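Drawer runners: what we changed in the Stanau range and why

Owners of Stanau cabinets bought before February will have had a letter from us about the runners. This item gives the background in more detail, as the letter had to fit on one side of paper.

The original runner was a single-extension type with nylon wheels, supplied by Triline. It was rated at 40 kg per pair, and on the test bench it met that figure. The trouble was in how the rating was reached. The load was spread evenly over the base of the drawer and the drawer was opened at a steady speed. Drawers in daily use are loaded at the front, where things are easy to reach, and pulled by one corner. Both of these put a twisting load on the wheel axle which the test did not include.

Wear shows first as a slight drop at the front edge when the drawer is more than half open. Later the drawer starts to catch on the rail below. By the time it catches, the rear wheel has usually worn flat on one side and the channel has picked up a groove. A new wheel in a grooved channel will wear out faster than the old one did, so we replace the runner as a pair and do not supply wheels on their own.

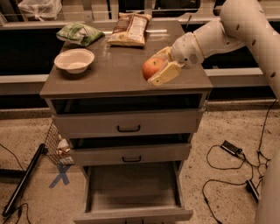

The replacement is a full-extension ball-bearing runner from Morikawa. Delyth Pumphrey ran the comparison in our workshop over the winter. Each runner was cycled 3000 times with the load placed in the front third of the drawer, and the play at the front edge was measured every 500 cycles. The old type passed our limit of 2 mm before the halfway point. The new type stayed inside it to the end of the run. Results for the deepest drawer were poorer than for the others, though still within the limit, and we are repeating that part of the test with a longer rear fixing screw.

Fitting takes one person with a cross-head screwdriver. Remove the drawer by lifting the front and drawing it clear of the stops. Take out the old channel, which is held by three screws on each side. The new runner uses the front and rear holes only. The middle hole is left empty and can be plugged with filler. Set the front of the runner flush with the front edge of the side panel and tighten the front screw first. Leave the rear screw a quarter turn loose until the drawer has been put in and closed, then tighten it fully.

Two points have come up in calls to the office. The new runner is thicker than the old one, and cabinets with the narrow side panel need the packing strip taken out before fitting. The strip is tacked, not glued, and will come away with a thin blade. The other point concerns oil. The bearings are greased for life and should be left alone. Spray oil will wash the grease out and collect dust.

The Goltura cabinets are not affected. They have used a different runner from the start and no change is planned.

Replacement sets are free to anyone who bought a Stanau cabinet new from us, and requests should reach the office by 30 June 2019. After that they can be bought as a spare part. Please give the depth of the cabinet when you write, measured outside from front to back without the handles.

Iestyn Ifans
Spares and Repairs

Comments

R. Tolley
Fitted mine at the weekend. The strip was held with four tacks a side and two of them snapped off in the panel. I filed them flat and the runner sits fine over the top.

Marged
Does the depth include the back board? Mine is set in by a finger's width.

Iestyn Ifans
Marged, yes, please measure to the rear edge of the side panel and ignore where the board sits.

P. Hallam
Can the new runners be used on the older three-drawer unit with the wooden rails? I would like to be rid of the wax.

Delyth Pumphrey
The drawer boxes on that unit are too wide to leave room for them. You would have to make new boxes.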